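Two-Arm Sorting Cell - Setup and Upkeep FAQ

Search the help pages Type a word or part number Go

I look after the two-arm sorting bench at Tindmont, and I get the same handful of questions every time a new group starts using it. So I finally wrote the answers down! If yours isn't covered, check the Trellari notes pinned in the shared folder first, then come find me.

How long does it take to get the cell going in the morning?

Around 11 minutes if the last person parked the arms properly. Power up the left arm, wait for it to settle, then do the right one. I know it's tempting to flip both on at once (I did it for months), but the controller software we use, Grostari, sometimes swaps the two arms in its list when they come up together, and then your left commands go to the right arm. Not fun with baskets in the way.

What do I check before I let the arms move?

Start with the table clamps. Give each one a good tug, and if anything shifts, tighten it and rerun the home position. Then walk around and look at the cables from both sides. They need enough slack for the wrists to turn all the way, but not so much that a loop can hang down in front of a gripper. Last, look at the wrist lights. On our cell a steady green means the arm is ready to take commands. Anything else, stop and read the error log.

Where do the baskets go?

In a row across the table, toward the far side, with the open wood in front of them left for whatever you're sorting. Keep the rims touching so there's no gap for a bottle to drop into. I don't bother with tape anymore - it left gunk on the wood and the baskets still crept.
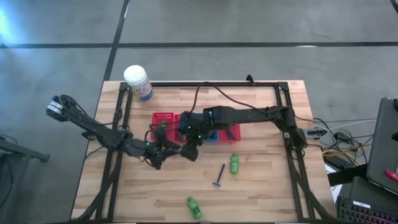 Both arms over the basket row, with bottles and a razor on the table.

My grippers bump into each other over the middle. What did I do wrong?

Probably nothing, it's usually the shared zone setting. Both arms can reach the center, so Grostari needs to know which one gets to go first. Open the zone page, set the overlap to 7 centimeters, and pick a lead arm. If they still touch after that, one of the arms has lost its home position and you'll want to redo it. Run the test at low speed, please!

Can I use my own objects?

Sure, as long as they're light and closed tight. Small toiletries are great because the shapes are all different. Razors are fine with the cap on. Skip glass, and skip anything that leaks, because I'm the one who cleans the wrist joints.

How often do the gripper fingers need changing?

I swap ours after 23 hours of running time. The tips get shiny first, and then slim things like handles start to slip. Two screws per finger, hand tight plus a tiny bit more. Write the date on the log sheet when you're done.

One arm sags when I turn it off. Is it broken?

Nope, these arms go limp when the power is cut. Park them with the Rest button before you shut down, and if you have to kill power in a hurry, keep your hands clear and let them drop. I had the Montes repair shop look at our right arm in August over exactly this, and they sent it back with a very polite note.

Can I move the floor cables out of my way?

Ask me first. A couple of them look like spares and aren't. If you've already unplugged something, leave everything off until I've had a look.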